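Perance to bring its legal lives to audio, starting with a forgotten county judge

Listeners who like a long life told at a proper length have something to look forward to this August, when the small audio publisher Perance releases the first of its recorded biographies of judges, solicitors and law reformers. The opening title, The Patient Bench, runs to 23 chapters and follows a county court judge who spent most of his working life hearing quarrels over rent, wages, drains and unpaid grocers' bills, and who wrote nearly all of it down.

It is a lovely choice for a first outing. The great names of the appeal courts have had their biographers, some of them several times over, while the men and women who sat in draughty rooms above corn exchanges have mostly been left in the footnotes. This judge kept notebooks from his first week on the bench to his last, and 321 of them survive. They passed down through his family in tea chests before coming to the Voten Library, where readers have been able to ask for them by appointment for some years, though very few ever have.

The printed book came out from Inano Press two winters ago and did quietly well, helped along by reading groups and by a good many retired lawyers who bought one copy for themselves and another for a friend. At 772 pages it is no small thing to carry on a train, and letters to the press asking for a recorded version began arriving within the month. Perance, which until now has been known for its recordings of country diaries and cookery writing, took up the rights last spring and has given the book every word of its length. There are no cuts, and even the appendix on court fees has been read aloud (it is far more entertaining than it sounds, particularly the passage on the cost of candles). 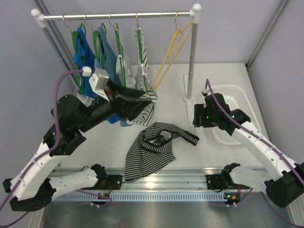 What the notebooks give us, and what the biography uses so well, is the judge's eye for ordinary belongings. He could not hear a case about a debt without wanting to know what had been bought with the money, and he would set down the colour of a shawl or the state of a pair of boots with the same care he gave to the law. One of the happiest chapters concerns a laundress sued over a missing shirt, in which he asked for the whole of that week's work to be hung up in court so that he could look along it for himself. Think of a short rail with a bright blue garment at one end, then two paler ones, then something in black and white stripes, and one yellow hanger at the far end with nothing on it, and you have very nearly the puzzle he set himself that morning, though his was done with pegs and a length of cord. He found for the laundress, and then spent four pages worrying over whether he had been fair to the man who had lost the shirt.

That worrying is the heart of the book. He was not a reformer by temperament, and he distrusted speeches, but years of listening to people who could not afford a lawyer changed his mind by slow degrees. By middle age he was writing long letters to anyone in government who might read them, asking for simpler forms, evening sittings and a plain printed notice telling people what would happen when they came to court. Some of those things came about in his lifetime and some did not, and the biography is fair-minded about how much of the credit should be his. It is fair, too, about his failings. He could be short with witnesses after lunch, he was a poor correspondent to his own brother, and he held out against women clerks for longer than his admirers would like.

The recording was made at the Nair studios over the course of the winter, with a single reader for the main text and a second voice for the notebooks. It is a simple arrangement and it suits the material very well. You always know when you have slipped from the biographer's page into the judge's own, and after an hour or so in his company you begin to look forward to the change. The entries have been left with their oddities in place, including his habit of breaking off in the middle of a point of law to remark on the weather or the price of coal.

Perance is making the recording available as a download and as a boxed set, and the first 787 boxed copies will come with a printed booklet reproducing several of the notebook pages, blots and all. Libraries will be able to lend it from the day of release. Voten will also put a selection of the notebooks on show in its reading room throughout August, with a listening corner where visitors can hear the opening chapter, and the room will stay open until eight o'clock on Wednesday evenings for those who cannot get there during the day.

A second title in the series, on a pair of sisters who ran a free legal advice room above a chemist's shop, is being recorded now.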